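Kollirora Hand-Guided Recording Kit

Demonstration gathering for arm-based learning systems

Overview | What's in the box | Recording | Software | Specifications | Ordering

The Kollirora is a recording kit for people who teach robot arms by showing them. You mount the wrist camera, clip the guide handle to the arm, press the pedal and do the job yourself, with the arm in your hand. When you let go of the pedal you have an episode: wrist video, joint positions, gripper opening and a plain-language task line, all on the same clock and saved in a folder you can open on any computer.

We built the first one for our own bench at Hekthorpe, where we were spending more time lining up timestamps than showing the arm anything. The second one was for a neighbor. This is the fourth version, and we're really pleased with it. The handle is lighter, the pedal is quieter and the camera bracket finally goes on with one screw.

What's in the box

Wrist camera with bracket and lens cloth
Guide handle, left or right hand (swap the grip in a minute or so, no tools)
Foot pedal, 3 m cable
Recorder unit with 300 GB of storage
Two sets of soft finger pads
Task card deck, 118 cards
Printed quick guide

The arm and gripper are not included. Adapter plates for the common flange sizes are listed under Ordering.

Recording with the Kollirora

A good set of episodes starts with ordinary things in ordinary places. Shelves, drawers, sinks, door handles, a whiteboard with a marker in its tray. The task card deck is full of these, and each card gives you a task line, a starting layout and a few changes to make between takes. Move the object a hand's width. Turn it end for end. Raise the arm's starting height. Come at it from the other side. Small changes like these do a lot of good, and they're quick to make when the pedal is the only control you have to think about.

The wrist view matters most in the last bit of travel, when the fingers are close to the object and a room camera would mostly see the back of the arm. Our bracket keeps the fingertips low in the picture so that the object and whatever it's resting on stay in view as you come in. Bracket position 2 is the one we use for trays, ledges and shelf edges.
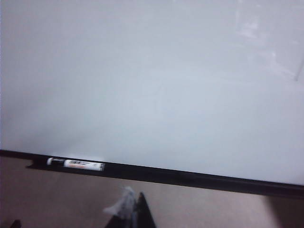
Wrist camera view: fingertips at the bottom, a capped marker in the whiteboard tray.

Thin objects on narrow ledges are some of our favorite cards in the deck. A marker in a tray looks easy until you try it, and there are several fair ways to do it: pinch it across the barrel, tip one end up first, or slide it along to where there's more room. Record all of them! The recorder lets you add a short style note to each take ("pinch", "tip", "slide") so you can sort them out later or leave them mixed.

Glossy surfaces deserve a word too. Whiteboards, glazed tile and steel counters throw back whatever light is overhead, and automatic exposure will chase that glare as the wrist turns. Press and hold the button on the camera housing to lock exposure for the session. The lock is stored with the episode, so you can tell later which takes had it on.

Missed grasps are worth keeping. Tap the pedal twice at the end of a take to mark it as a miss. It goes into the same folder with a flag, and you decide afterward what to do with it.

Recorder software

The recorder runs a small page in your browser, with no account and no cloud service. You'll see the live wrist view, the current task line and a strip of recent takes. From there you can:

play back a take at full or quarter speed
trim dead time at either end
change the task line for one take or a whole batch
flag, unflag or delete
export to a drive or a network folder

Holst, our checking tool, is included. It reads through a batch overnight and lists dropped frames, frozen joints, takes with no gripper movement and task lines that have been typed two different ways. That last check was added in December after we found four spellings of "whiteboard" in one of our own sets. It has saved us a great deal of scrolling.

Specifications

Camera rate: 60 frames per second
Joint and gripper logging: 200 readings per second
Weight on wrist, camera and bracket: 118 g
Storage: around 3000 short episodes at default settings
Pedal: single switch, rubber foot, replaceable cable
Power: 12 V supply, included

Ordering

The Kollirora is built in small batches. Order with your flange size and gripper model and we'll pack the right adapter plate. If your gripper isn't on our list, send us a drawing of the mount and we'll tell you whether a plate can be cut for it.

Spare finger pads, pedal cables and the Gramelen floor stand (for people who like to wheel the arm from one room to the next) can be added to any order. The stand ships separately.

Owners of the third version can get the new bracket and handle as an upgrade set. Your recorder unit stays as it is and takes the current software.

Page updated Sun 1 March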